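Chapter 4
Skin, Shell and Stick: Beginning with the Small Drum

By the end of this chapter you should be able to name the main parts of a small drum, set one out properly before you play, hold and put down a pair of sticks without a clatter, and find three different colours of sound on a single head. Have your copy of the Dudari Rhythm Cards handy, as we will be using the first few of them toward the end.

4.1 Getting to know the instrument

Most of us met a drum long before we met any other instrument. It may have been a saucepan on the kitchen floor, or a biscuit tin, or the back of the seat in front on a long drive, and I'd ask you to hold on to that memory as you read, for the pleasure you took in it then is the same pleasure we're after now. The only thing we are adding is a bit of attention.

A drum of the kind used in this course has a hollow body, which we call the shell, and a head stretched over the open end. The shell gives the sound somewhere to bloom. A barrel shape, wider at the belly than at the rim, tends to give a rounder, warmer note than a straight-sided tube of the same height, although the thickness of the wall and the material of the head have their say as well. On many small drums the head is held by studs driven in a ring all the way around the rim.

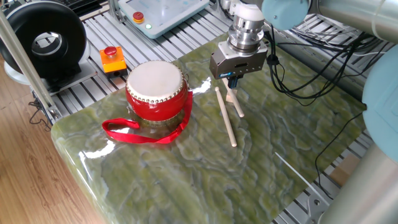 A studded head can't be tuned with a key, and this worries students who have come to us from the drum kit. Please don't let it worry you. The note belongs to the day and to the room, a little lower in damp weather and a little higher when the air is dry, and part of learning the instrument is learning to greet it as you find it. If you live somewhere with proper winters, keep your drum well away from the heater — I've lost more than one good head that way, and it's a sad little noise when it goes.

Many small drums also come with a strap, so they can be carried and played on the move. For seated or tabletop work, leave it slack and lay it off to one side, where it can't tap against the shell and colour the sound.

4.2 Setting out

I'm going to be a touch fussy here, and I hope you'll forgive me. Before you play a note, set everything out the same way each time. Put the drum down upright on a firm, level surface. Lay the sticks beside it, never across the head, and keep anything that might roll well clear of your elbows.

It helps to give the sticks a rest of their own. You can buy a very handsome one (the Gernier stand is the one we keep in our practice room), but a small block of wood does the job nicely. The sticks lie across it with their ends lifted from the table, so your fingers can get underneath them and you're not left scrabbling about when your entry comes. In ensemble work this makes more difference than you might imagine. A stick scraped up off a hard table can be heard at the back of a hall that seats 700, as I learned to my embarrassment one November.
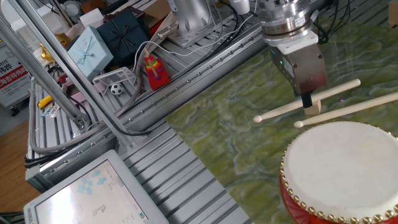 Practise the pick-up by itself, without playing anything. Reach, close the fingers, lift, and bring the tip to a spot just over the head. Then put the stick back where it came from, quietly. Do it slowly with the right hand, then with the left, then with both together, and keep breathing while you do (beginners hold their breath at this point almost without exception, and the shoulders creep up toward the ears).

4.3 The tip and the head

Look closely at your sticks. Those we'll be using have a rounded tip, and the shape matters a good deal. A round tip meets the head in much the same way whatever the angle, which is forgiving for a new player and gives an even tone from one stroke to the next.

Where you place the tip matters just as much. The centre of the head gives the deepest and shortest sound. Move out halfway and the note opens up and rings. Nearer the rim it becomes thin and bright, and closer still you'll feel the studs under the stick, which does neither of them any favours. We'll call these places centre, middle and edge, and the cards mark them C, M and E.

There is one more sound to learn before we begin, and that is the press. Bring the tip down to the centre and leave it there, so that the head is held still under it. Used straight after a stroke from the other hand, it closes the note like a palm laid on a table.
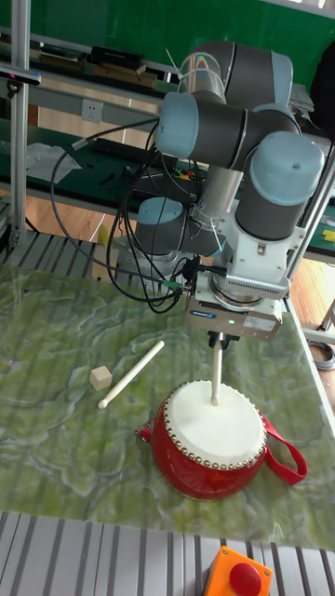
Engelhardt's old method asks for 1000 presses before the pupil may go on to anything else. I wouldn't ask that of anybody. Card 1 has 42 strokes on it, and if you play it through with care, morning and evening for a week, you'll be more than ready for Card 2.

4.4 Before you turn to the exercises

Play one stroke at the centre and listen until you can't hear it any longer. Play another at the middle and do the same, then one at the edge. Write down in your practice notebook, in whatever words come to you, how the three differ.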